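Subject: Re: [etorby-users] Gripper closes on nothing, reports a hold
List: etorby-users
Reply to: list

On Sunday another list member wrote:

> We have the Etorby two-finger gripper on a small arm and since the
> last firmware update it sometimes closes, reports a hold, and lifts
> with nothing between the fingers. No error in the log. The arm then
> goes through the whole place motion and counts the pick as good.
> Has anyone else had this? We are on build 568. I have already
> recalibrated the fingers twice.

Yes, we have had the same thing, also on 568. I have spent most of a week on it and can tell you what we know so far.

Our job is sorting wooden alphabet blocks off the floor. The wrist camera picks a target, the arm comes down with the fingers open, the fingers close, and the controller decides from motor current and finger position whether it has something. Over 1,000 attempts it logged 593 holds. I went back through the wrist video for those and a good number had no block in them at all. I don't have a final count yet, so please don't quote one from me.

There are two separate faults, and I think you may only have the first.

The first is in the hold check. In build 568 the position test is skipped if the current goes over the threshold before the fingers stop moving. If a fingertip catches the side of a neighboring block on the way in, the current jumps, the check passes, and the controller never looks at how far the fingers closed. With one block on a bare floor we could not make it happen. In a pile it happens a lot. 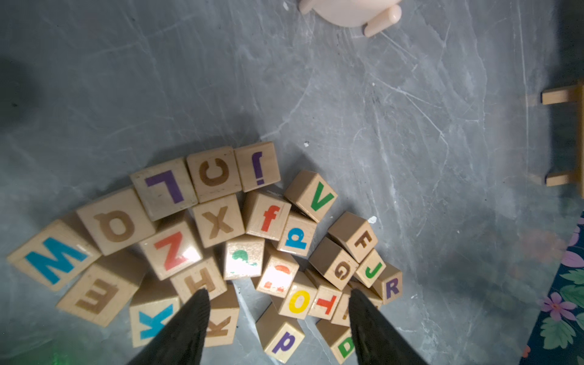 2 min read

With the blocks this close together there is very little free space for the fingertips. The one with the purple "d" between the fingers is a bit apart from the rest, so it is a fair target, but there are blocks right up against both fingers. If the arm comes in slightly off, a tip lands on a neighbor.

The second fault is in the vision, and it makes the first one worse. A couple of the faces in the middle of the pile are washed out by glare, to the point where I can't read the letters myself. Our detector, which is the stock Illetti model with our own labels, tends to merge a washed-out block with the one next to it. The grasp point then comes out on the seam between the two. Turning down the exposure helped with the glare but made the darker side of the floor harder to use, so I put it back.

What we changed, in order:

1. Went back to the previous firmware. False holds from side contact stopped. You lose the faster close, which we could live with.

2. Added our own check after the lift. If the finger gap is under 3 mm, the pick is marked failed and the arm goes back to its start position before it does anything else.

3. Cut the closing force for the first part of the travel. Before this, a bad grasp could push a block across the floor.

On safety, please note that a false hold also switches the arm to its carrying speed. On ours that is faster than the search speed, and the contact stop is set less sensitive while it thinks it has a load. Until you have this sorted out I would set both speeds the same and keep hands out of the work area while it is running. The Dreßler controller lets you do this under motion limits. If you have the Istorska one, I don't know where the setting is.

I have sent the logs to support and they have confirmed receipt, nothing more. Could you check whether your false holds show a current spike before the fingers stop? It is the column after finger position in the log. If there is no spike, you have a different problem from ours and going back a version may not help.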